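Wedonora folding clothes rack: five months in a small bedroom

2023-01-21
7 min read

I'll start with the thing I was most worried about, which is the wobble. Every drying rack I've ever owned has wobbled. The plastic one I had in college wobbled if a truck went by, and the one with the accordion wings used to fold itself up in the night with a noise like somebody falling down the stairs. So when the Wedonora showed up last August and I got it out of the box and leaned on it, I was ready to be annoyed.

It moves a little! But it moves all together, as one piece, and then it stops. I can live with that. After five months of near-daily use it still does exactly the same amount of moving as it did on the first day, and nothing has come loose except one screw (I'll get to the screw).

OK, so the basics. It's a metal rack with two long bars running side by side, a near one and a far one, and scissor-style legs at the ends. The bars are shiny, the legs are a duller gray metal, and the whole thing folds down to a bundle I can slide behind a door. The bars telescope. Closed up they're 900 millimeters, and pulled all the way out they're 2000, and yes, the leaflet is in millimeters only, so have your phone handy if you want it in inches. I bought it from Melden, the housewares place, on the recommendation of my neighbor Tahira, who has the bigger version out on her balcony and swears by it. It cost me 100 dollars even with the shipping. That is a lot of money for two poles and some legs, and I went back and forth on it for weeks.

Why I wanted this kind: I dry most of my clothes on hangers now. I used to fold things over a rack and then iron out the line in the middle, and one day I just got tired of it. Shirts go straight from the washer onto the hangers they're going to live on, and when they're done they go into the wardrobe on the same hangers. It's a big time saver. But it only works if you have a bar high enough that the hems don't drag on the floor, and most drying racks are built for socks.

Two bars turned out to be the feature I care about most, and I didn't even think about it when I was ordering. I use the near one for whatever's drying and the far one for coats and anything that wants airing out. Coats get worn once or twice and I don't want them back in the wardrobe yet, so before this they lived on a chair. The chair has its life back.

Setting it up was easy and I did it alone, sitting on the floor with a cup of coffee. There's a clamp that grabs the end of the bar where it meets the legs, and you want that one properly tight before you put any weight on it. The leaflet tells you this on the back page, after all the other steps, so read the back page first. My screw that came loose was there, and it was probably my own fault for being gentle with it. One good turn and I haven't touched it again.

The bedroom it lives in is small. There's a low bed with a white headboard, white shelves on one side, a tall white wardrobe on the other, and a set of pine steps at the foot of the bed. There isn't much floor left after that, so if you're wondering whether you have space for one of these, you can probably make the space. I leave mine pulled out wide most of the week and only fold it when my sister stays over.

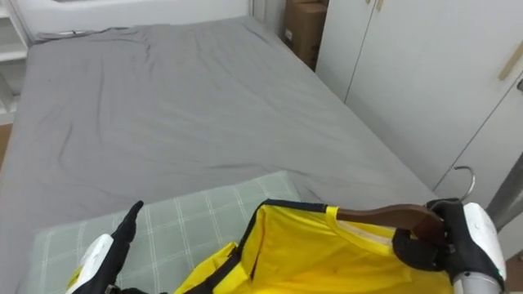
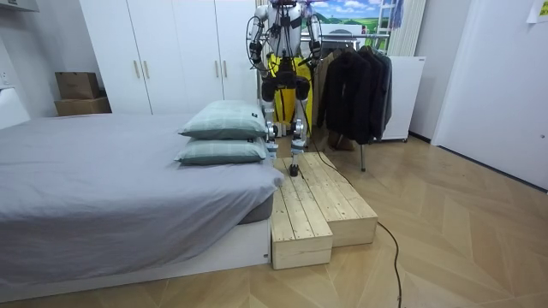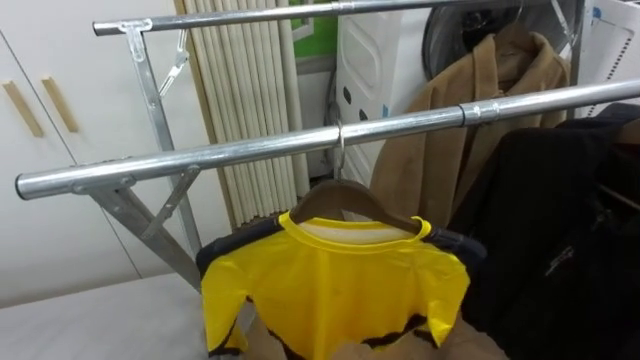
The last one has the rack in it, with the yellow shirt on the near bar and the camel coat behind on the far one.

About hangers, because it matters more than I expected. The bars are smooth and a thin wire hook will slide along them if you brush past. Wooden hangers with a bit of weight to them stay where you put them. My plastic ones go skating down to one end and bunch up, and then the clothes take twice as long to dry. I've ended up with dark wood ones for nearly everything and I'm slowly giving the plastic ones away. If you don't want to buy new hangers, a rubber band wound around the bar between every few of them does the job fine. Ugly but fine.

I have my routine down pretty well by now. The cushion goes down at the end of the bed (it's a pale green plaid one, and I love it more than a cushion deserves), the shirt gets laid over it, and I work the hanger in from the neck with the shirt lying flat. It's much easier on the shoulders of the shirt than holding the thing up in the air and wrestling. Then I pull the sleeves straight and up it goes. Long sleeves get a little tug at the cuff once they're hanging. I do a whole load this way before I've finished a podcast.

Speaking of the bed, somebody's going to ask about wrinkles in the sheet, so let me say up front that I don't iron sheets and I'm not going to start. The gray fitted one dries over both bars at once, spread across the gap like a tent, and it works great. Two bars again! A single-rail clothes rack can't do that. With the Wedonora I get air underneath it, and a sheet hung up after breakfast is ready by the time I'm thinking about dinner, at least with the window open. In the middle of winter I give it until the next morning.

Now the complaints, because I do have some.

The join. Each bar is made of sections, so there's a sleeve where the tube gets thicker for an inch or two. If you like to slide your hangers along in one big sweep, the hooks catch there. You have to lift each one over. It's a small thing and I do it without thinking now, but the first week it drove me up the wall.

The shine. It's lovely when it's clean and it shows every single fingerprint. I wipe mine down with a dry cloth before I hang anything pale, and I'd do that with any metal rack, but with this one you'll feel guilty if you don't.

The feet. Mine came with rubber caps that are a touch too big, and one of them stayed behind on the floor whenever I picked the rack up. I have brown wood floors and I didn't want bare metal on them, so I wrote to Melden and a very nice person called Rosalinda Padilla sent me a new set, no charge, no photos of the receipt or anything. The new ones fit. If yours are loose, ask for part 3217, it saves a couple of emails.

And the little hook clips. You get a bag of them for the legs, for hanging small stuff, I think? The leaflet doesn't say. I put one on and I've used it for a belt. The rest are in a drawer.

What about weight, I hear you say. (My brother-in-law Atif says it, anyway, every time he sees it.) I've had a full load of shirts on the near bar with a winter coat on the far one and there was no sag I could see with the bars halfway out. All the way out, with wet jeans in the center, there's a bend. It straightens when you take the jeans off, but I've gotten into the habit of putting the heavy stuff near the ends, over the legs. Tahira does hers in the middle and hasn't had a problem, and like I said, hers is the bigger one.

I did look at a couple of others before I bought. The Bostedeo is cheaper and comes in white, which would have matched my wardrobe beautifully, but it has only the one bar, and the one I tried in the store had a lean to it. The Ansari is nicer looking than either of them and has wooden ends. I would have been afraid to hang anything dripping on it. If you only want somewhere to park tomorrow's outfit, get the Ansari and enjoy it.

One more note on placement, for people with rooms like mine. Put it somewhere you can reach the far bar without leaning through the clothes on the near one. I had it flat against the wall for the first few weeks and every time I wanted the coat I came out with a sleeve in my mouth. Pulled out at an angle it takes up more floor, but I can get at both sides, and the air moves better too.

Folding it away takes two hands and a knee. The leaflet shows a smiling woman doing it with one hand. Good for her. Watch your fingers where the legs cross, there's a pinch point and I've found it twice.

Would I buy it again? Yes, and I'd buy the same size. I'd still grumble at the price. I'm giving it four stars out of five, and the missing one is for the feet, even though they fixed them so nicely.

Couple of quick answers to things people asked under my shelf review:

Babar, yes, it'll go through a normal doorway when it's folded. Open, you'd have to take it sideways and I wouldn't bother.

Yes, the bars are both at the same height on mine. I haven't found a way to set one lower.

I haven't left it outdoors so I can't tell you about rust. It's been dripped on plenty and there's nothing on it yet. Ask me again next winter, and if anybody has one on a porch, please leave a comment, I'd like to know too.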